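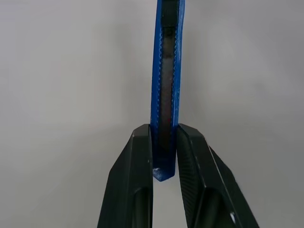

Vol. 3, No. 2, February 2020

Our short paper is in this one. Posting the main points as a thread for people who don't want to read the PDF.

The question was how much a wrist view helps with thin rigid objects. The blue utility knife is the one we kept coming back to. Edge-on, between the fingers, it's a narrow strip, and small tilts are hard to judge from any farther back.

We trained one policy on the head view only and one on head plus wrist. Same 886 demonstrations for both. Ghazal Mahmoudi did the splits.

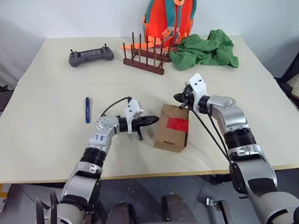
Table setup, both arms at the cardboard box.

Head view only: grasp tilt was off by more than 3 degrees in 55 percent of trials. Adding the wrist view brought that down on the knife and did very little on boxes. We report both.

Known limit: one table, one lighting setup. Kimutai Odera is rerunning it at Granness with different lights, results in August.

Code questions go to Yesenia Cabrera. Method questions can go under this post.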